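# Stop paying me to log in

24 May, late, tea gone cold. Writing this quick before I talk myself out of it. 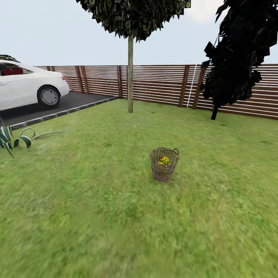 Jirayu Sitthichai reckons I've got the whole thing backwards. Daily rewards are a kindness, he wrote under my last post, a small hello from the game, and people who don't want them can just not press the button. Fair enough. He put it better than most. He's still wrong, and I want to have a go at saying why.

So. Daily login rewards. Streaks. The calendar that pops up before the menu does. You know the one. Day one, a few coins. Day four, some dust or shards or whatever this game calls its dust. Day seven, a chest with a nice sound. Miss a day and you're back to the coins.

I had a streak of 393 days in Totiler. That's a puzzle game, slide the tiles, quite good. Three hundred and ninety-three. I would guess I properly played it on maybe a third of those. The rest of the time I opened it in bed, pressed the button, watched the chest do its wobble, shut it again. Eleven seconds, I timed it once. Then in the spring I was on a night ferry with no signal and it went. Back to day one.

What did I feel? Not sad. Relief, mostly. And I haven't opened it since, which ought to worry the people who made it a good deal more than it worries me.

That's my case really. The streak hadn't kept me playing, it had kept me opening. Different things, and somewhere along the way the people who make these games started treating them as one number.

I understand how it happens. You've got a small studio, you've got a chart, the chart says how many came back today. Somebody adds a calendar and the chart goes up. Of course it goes up! You're handing out sweets at the door. But the chart can't tell a person who came for the game from a person who came for the sweet and left with their coat still on. And then next year's decisions get made off the chart. More calendar. A second calendar. A pass that runs alongside the calendar, with its own little red dot.

Plirkov has four of them now. Four red dots before you can get at the farm. I like that game, I've liked it since the beta, it has the best rain of anything on a phone. I want to go and look at my turnips. Instead I'm tapping through a visitor bonus, a weekly bonus, a season bonus and something called a friendship stamp, and by the time I'm stood in the field I've got a feeling like I've done the washing up.

Now Jirayu's point, because I said I'd be fair. He says nothing's forced. Free stuff is free stuff. If you're a grown adult you can leave a coin on the floor.

Can you though? I can't. I don't think most people can, and I don't think that's a weakness, I think it's how people are with things they've been told are already theirs. "Your reward is waiting." Mine. Waiting. Leave it and you've lost something you never had five minutes ago. The words are picked carefully and they work, that's why every game uses the same ones.

And it isn't free if the rest of the game is priced around you having it. That's the bit that gets skipped. A hat in Plirkov costs 3000 petals. Playing normally, an evening gets you a couple of hundred. The calendar gives you 200 a day for doing nothing. So the calendar isn't a present on top of the game, its baked into the sums, and the player who turns up on Saturdays because she's got a job and kids pays for everyone else's hats. She's playing more than I do! She sits down for a whole afternoon. The game thinks she's a worse customer than me and my eleven seconds.

Compare Luangrath. Slow game, boats, trading, lots of fog. No calendar at all. You go away for a month and come back and there's a letter from your harbourmaster saying what happened. That's it. Prices moved, a ship's late. It's the only game I've got where coming back after a gap feels better than not having left. I went back to it after six weeks and stayed up til two.

I'm told it doesn't make much money. Might be so. I don't know their books and I'm not going to pretend a nice letter pays anybody's rent. Though I did buy both expansions, full price, same night as the letter. Never gave Totiler a penny in 393 days.

What would I do instead. A few things, none of them clever.

Let the reward pile up. If you're giving out 200 petals a day then give me the lot when I turn up, capped at a week or two if you must. Grolano does this, calls it the pantry, and the sky hasn't fallen in.

Kill the reset. Count the days I came, don't punish the days I didn't. A hundred visits is a hundred visits, doesn't matter if there was a funeral in the middle.

Put the button somewhere other than in front of the door. Let me walk in first.

And an off switch. Settings, one line, no daily anything. I'd take slower petals for it, gladly.

Plirkov have a big update due in June and the notes so far mention a "refreshed welcome experience". I have read that line several times now and I dont like the look of it. If it's a fifth dot I'm off, turnips or no turnips.

Jirayu, the comments are open. I'll be back to read them when I feel like it.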